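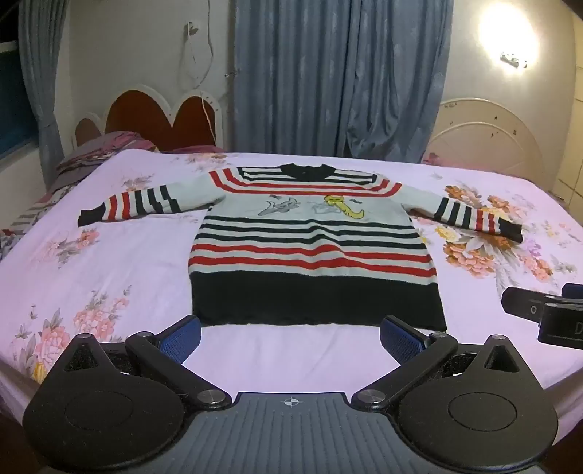 4. Folding and the question of readiness

4.1 What counts as doing the laundry

Claims that a machine can now fold clothes usually rest on a narrow version of the job. The garment is already out of the basket, already the right way round and already separate from its neighbours. The arm then makes two or three folds and the film ends. We do not say that such results are worthless. We say that they measure the last and easiest part of a chore, and that the word "laundry" in a title promises a good deal more.

Figure 3 shows the starting state used in our sweater trials. A striped knit is laid face up on a flowered bedsheet, sleeves stretched out to the sides and hem towards the operator. For a person this is a pleasant place to begin. For a policy trained from hand-held grippers it is also about as kind a start as we could arrange, and the results below should be read with that in mind. We gave the machine every advantage short of folding the garment for it.

Three features of the figure matter for what follows. The first is the surface. A bed gives way under a fingertip, so a pad that presses down to get beneath a hem pushes cloth and sheet down together. Table-top studies avoid this entirely. The second is the pattern. The sheet carries large printed flowers and the sweater carries red and black bands, with two cartoon figures on the chest, and one black cuff lies directly over an orange and peach bloom. Finding the edge of a garment is a different matter on such a background than on plain grey felt. The third is the light, which comes in part from a bright wall lamp with a strong glare.

Figure 3. Starting state for the sweater trials, bedroom setting. Garment flat, face up, both sleeves extended; gripper fingers open in front of the hem.

4.2 Procedure

We recorded 1,000 hand-held demonstrations across the garment set and trained the Bolel policy on all of them without change. Testing used the Cavetti arm pair on a wheeled base, in rooms that did not appear in the training data. Each system was given 40 attempts at the sweater. An attempt was scored as a success only if both sleeves ended inside the folded outline, the hem met the shoulder line to within a hand's width, and the bedsheet was not gripped at any point. Published scores often leave out the last condition. We kept it in, as a householder who finds the sheet folded into the jumper will not regard the work as done.

Time was recorded but not scored. Attempts in which the operator had to step in were counted as failures, including those where the step was small.

4.3 Results

The Bolel policy succeeded in 19 of 40 attempts. The most common failure was at the first grasp, where the fingers closed on sheet and hem together. The next was the far sleeve, which was picked up at the cuff and then dragged, pulling the body out of square. The policy showed no sign of having noticed either fault. It carried on through the remaining folds and finished with its usual small retreat, as if all were well.

The Lockyer baseline, which plans from an estimated outline of the garment, did worse on the patterned sheet and better on a plain one. We take this to mean that its outline step is weak where print meets print. Its makers report far stronger figures on a bench. We have no reason to doubt them, and little reason to think they tell us much about bedrooms.

A person given the same sweater and the same scoring rule did not fail. We did not run a formal comparison and do not think one is needed.

4.4 What the numbers do not cover

The garment was spread out by hand before each attempt. In our notes from January this step took longer than the fold itself, and it is the step a tired person would most like to hand over. We tried a short series with the sweater dropped in a heap and stopped when it became clear that neither system could reliably find a sleeve. Those attempts are not included in the totals.

We also did not test turning a garment right side out, pairing socks, or putting anything away. The Genell home benchmark lists all of these under a single heading, "laundry handling", and awards partial credit in a way that lets a system score well on the strength of flat folding alone. We would prefer that each be reported by itself, with the state of the garment at the start shown in a picture. A reader could then judge how much of the chore was left to the human.

Whether more data would close the gap is an open question. Going from 100 demonstrations to the full set helped the first grasp and did very little for the sleeve.

Search this volume Go Advanced

Comments (3)

knitwise: Would a firmer mattress not fix half of this? Genuine question. Mine is like a plank.

R. in Leeds: Glad to see the sheet rule. I have read too many of these where you can see the tablecloth coming up with the shirt and it still counts as a pass.

foldingchair: You stopped the heap trials and left them out of the totals. I would put them in an appendix, bad as they are. They are the part I wanted to read.

Posted April 12, 2026 | Contact the editors | Copyright the authors | Back to top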